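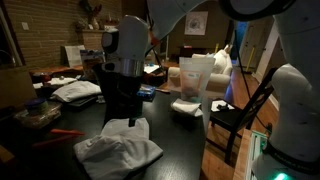 ok thread time. I said I'd write up the linen shirt thing and I keep not doing it, so, quick version before work

1/ background: I own too many clothes. moved in May, packed 11 bags of the stuff, opened maybe four. the rest sat in the hall and I wore the same two shirts. that tells you something

2/ so the rule for this year = no new clothes. secondhand ok, mending ok, swaps ok. underwear and socks exempt, I'm not a monk

3/ budget was 2,000 for everything I wear, shoes included. figured that was strict. then I added up last year off the card statements. 3,285. on CLOTHES. I work from home!!

4/ most of that was small. nothing over 100 except boots and one coat. it's the 20 and 30 dollar stuff, a tee here, a belt there, shipping both ways when it doesn't fit and then you miss the return window

5/ so far this year: 428. more than half of that is resoling the boots. Fodor on the corner did it, took three weeks, worth it. he also put new eyelets in and didn't charge me

6/ ok the linen shirt. bought it used at the Enthorpe sale, the big one in the church hall. tag gone, collar frayed all the way along the fold. six bucks

7/ you can turn a collar. did not know this. you unpick it from the stand, flip it over, sew it back in, and the worn side is now underneath where no one looks. people did this for like a hundred years and then shirts got cheap

8/ took me a whole evening to unpick. use a real seam ripper, not nail scissors, ask me how I know. there's a tiny hole by the second button now

9/ MARK THE CENTER before you take it off. fold the collar in half, pin it, put a thread through. same on the stand. I skipped that the first time and it went back in crooked, had to do the whole thing twice

10/ also press it flat before sewing. linen moves around on you. damp cloth over it, hot iron, count to ten, leave it alone until it cools. if you pick it up warm it just goes wavy agian

11/ thread: I used cotton, one shade lighter than the shirt. darker shows. Wolfram Reinholz has a good old post on matching thread to washed out fabric, it's long but read the bit on daylight vs lamp light

12/ someone asked about the darning class. it's the Virkamano one, evenings, 7 to 9, bring your own sock. Sixten Strömberg teaches it and he is very patient with people who can't thread a needle (me)

13/ his one big tip: start the darn well outside the hole, in the good fabric. if you start at the edge it just rips out wider the next time you wear it. all my old darns failed like that

14/ stuff I gave up on: zippers. did one, it took a weekend, it sticks. paying for zippers from now on. also anything stretchy, my machine hates it and I hate it back

15/ machine is an old Gorano, straight stitch and zigzag and that's it. came with no manual. if anyone has a scan of the manual PLEASE. bobbin tension is a guess every single time

16/ things I miss: honestly just the browsing. scrolling sales at 11pm was a hobby and I didn't notice. unsubscribed from every store email in the first week and that did more than the budget did

17/ things I don't miss: returns. the drawer that wouldn't shut. owning five gray sweaters

18/ since people will ask, the unopened bags: went through them over two weekends. kept around a third. the rest went to the swap rack, and the really wrecked cotton got cut up for rags and patches. don't throw out old sheets either, they make great practice fabric

19/ next up is a coat lining. silk-ish, shredded at both armholes. I've watched two videos and understood niether. if you've relined just the sleeves without taking the whole thing apart, tell me how

20/ gotta run. will add the collar steps as a proper list tonight if I get home before 8

21/ edit, yes you can turn cuffs too. double ones are easier. no I haven't tried it yet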